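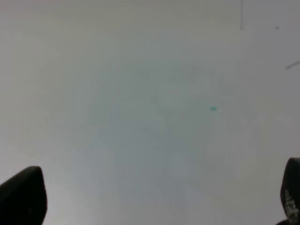 Chapter 4
Sugars, Syrups and the Sweet Taste

Most people meet sugar as white crystals in a bag, but a kitchen usually holds several other sweeteners as well. Maple syrup, molasses, corn syrup, agave syrup and date paste all taste sweet, and all of them behave differently when they are heated, mixed or stored. This chapter looks at what is in them and why a cook cannot always swap one for another.

4.1 What makes a sweetener sweet

Table sugar is sucrose. Each molecule of sucrose is made of two smaller sugars, glucose and fructose, joined together. Fructose tastes sweeter than sucrose when it is cold, and glucose tastes less sweet. A syrup that is high in fructose can therefore be used in smaller amounts in a cold drink. In a hot drink the difference shrinks, and many tasters cannot find it at all.

Maple syrup is mostly sucrose and water. Agave syrup is mostly fructose and water. Molasses is what remains after sucrose crystals have been taken out of boiled cane juice, so it carries the minerals and the dark, slightly bitter compounds that the crystals leave behind. Ordinary corn syrup contains glucose along with longer chains of glucose units, and these chains make it thick without making it very sweet.

4.2 A syrup maker's season

Sharada Rai boils maple sap at Drornska, a small sugarhouse with 2000 taps on a north-facing slope. Her season begins when the nights are still below freezing and the days are above it, and in most years the best runs come in March. The sap looks like water and has only a faint taste. She boils it in a flat pan until it reaches a temperature 4 degrees Celsius above the boiling point of water, then filters it while it is hot.

The boiling point of water changes with air pressure, so Rai boils a pot of plain water each morning and writes down the reading. One morning the thermometer showed 101 degrees, which was too high for the altitude of the sugarhouse. She checked it against a second thermometer, found the first one was off, and replaced it before starting the pan.

Syrup made early in the season is usually pale and mild. Later syrup is darker and has a stronger taste. The change comes mainly from microbes in the sap, which break some of the sucrose into glucose and fructose as the weather warms. These smaller sugars brown more easily in the pan.

4.3 Why syrups crystallize

A syrup is a solution with a great deal of sugar in a small amount of water. If too much water is boiled off, the extra sucrose comes out as crystals on the bottom of the jar. If too little is boiled off, the syrup may spoil. Glucose and fructose get in the way of sucrose crystals, and candy makers add corn syrup to a boiling pot for this purpose.

Before you read on

Find two sweeteners at home and read their labels. Write down the order of the ingredients and the amount of sugar in one serving. Keep your notes, as you will use them in the exercise on page 10 of the workbook.

Key terms: sucrose, glucose, fructose, solution, crystallize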